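Subject: Re: cups for Thursday

On Thursday Declan Cartwright wrote:
> Do we need to buy more cups? I had 200 on the list from Mevby.

No, dont buy. We have the plastic ones, blue and purple – they can stand in the black mesh holder on the table with the black cloth. 15 is plenty for us, rest stay in the cupbord. Will bring napkins.

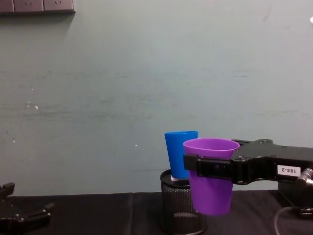
Declan says fine, but can somebody rinse them first, and he's taking the 200 off the Mevby order tonight.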